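Re: [smallcap-talk] Kisska: still cheap, or just small?

On 31 Oct 2020, the Bidthorpe member wrote:

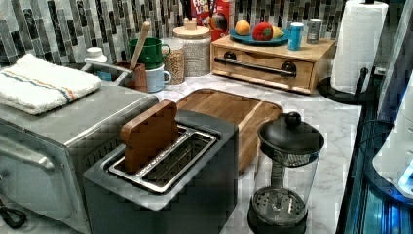 > I still don't see why anyone would sell Kisska at this price. It trades
> at 7 times earnings, there's no debt to speak of, and the yield covers
> you while you wait. What am I missing?

Possibly nothing. I asked the same question in July, bought some, and have been paid handsomely in experience.

My trouble is with the 7. Those earnings include the sale of the Clikau warehouse, which they get to sell exactly once. Take it out and the multiple looks a lot more like everybody else's. It's in note 14, in type I needed my other glasses for.

"No debt" is fair if you leave out the leases. I wouldn't, as the landlords seem to expect their money too.

Then there's volume. I went back through the trades, and on one day last month a grand total of 253 shares changed hands. Some of those were mine. If you want to build a real position you'll have to do it over weeks, and if you want out in a hurry, good luck and please go after me.

As for the yield, the payout was more than 70 percent of profit, warehouse included. Management calls the dividend "progressive," a word I have learned to read slowly.

I'm keeping what I have, which is 2 percent of the account and so a size at which I can be wrong and still eat. I'd add if the next report shows the regular business earning its own dividend.

Does anyone here still follow Butkienė? Same trade, duller story, and last I looked the accounts were at least legible.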